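Big gray bin on the table: sort it or leave it?

flumton_4
The tumbler and the plush toy have shared one bin since July. My spouse calls this storage.
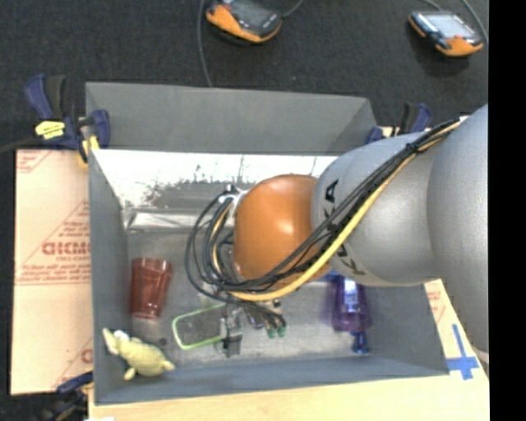 Re: Big gray bin on the table

worku20
Leave it. One bin, one place to look.

grukberg
Disagree. Drinkware goes in a cupboard -- toys don't.

worku20
I own nearly 20 bins and sleep fine.

grukberg
That explains a lot.

flumton_4
Moving the red tumbler tonight. The plush stays until it finds work.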